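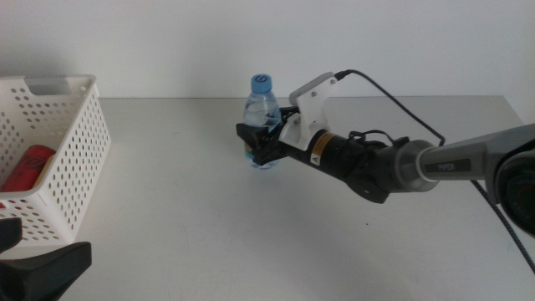 Who pays the players when a film score is recorded at Asden Hall?

The production company pays the session fee to the orchestra, and the orchestra pays each player within 29 days.

We have had a few questions about this from members who are new to session work, so it seems worth setting out how the hall bookings run from July. Ngaio Tamihana has taken over as session contractor and will be sending out the call sheets. Please reply to her directly, even if you can't do the date.

The first booking is the score for Rezende, a feature drama with music by Digby McPhee. It needs strings, two horns and a harp. Recording takes up 2 full days, with parts sent out the week before. Digby will conduct and has asked for the first morning to be kept for the long string cues, so brass players won't be called until after lunch.

The second is a television series called Ponar. The dates are still moving - the edit of the last episode isn't finished - and we will write again when they are fixed.

On money, the full-day fee for Rezende is £411. Players who double on a second instrument get £558. Parking is not included. Travel from outside Drultow can be claimed, but only with receipts, and the form has to reach the office before the invoice goes out.

If the music is later released as an album there is a separate payment. It is not part of the session fee and can take a good deal longer to arrive.

Players who want to be added to the list should send Ngaio their instruments, doubles and contact details by 09/06/2023. Anyone already on it need only write if something has changed.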